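Ragnheiður Lund
12 Jun 2026

Short thread on bedroom humidity, as I have been asked about it after the Skasbridge post. Figures are from my own flat unless stated.

1/ Relative humidity is a poor number to compare between rooms. It depends on air temperature. Convert to absolute humidity or dew point first, then compare.

2/ A sleeping adult gives off moisture all night through breath and skin. With the door shut and the trickle vent closed, that water stays in the room until it finds a cold surface.

3/ The cold surface is usually the window reveal or the outside corner behind a wardrobe. The glass gets the blame as it is where people look.

4/ Logger placement matters. Mine is a Skonex, at pillow height, away from the outside wall. On the sill it reads the sill.
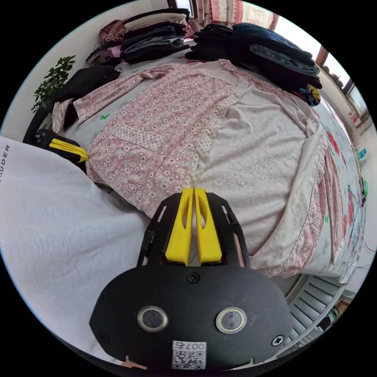 Bedroom, white sheet on the left.

5/ Logging interval: 2 minutes. Longer is fine for humidity but you lose the shape of the curve when a door opens.

6/ Last September I ran it with the door closed, then with the door open a hand's width. 207 nights of data since then, 455 if you count the older set from Numholm, which had a different sensor and which I don't mix in.

7/ Door open: dew point in the bedroom tracks the hall closely by morning. Door closed: it climbs until I get up. The vent alone sits between the two — closer to the closed case on still nights.

8/ Bedding holds a fair amount of water. Making the bed straight away slows drying. Fold the cover back and leave it for an hour.

9/ Dehumidifier: the Arrieta draws roughly 400 watts on its high setting. I use it for laundry and leave it off at night.

10/ Replies asking for the spreadsheet: it needs tidying, one column is still in Fahrenheit. Will post it under this thread.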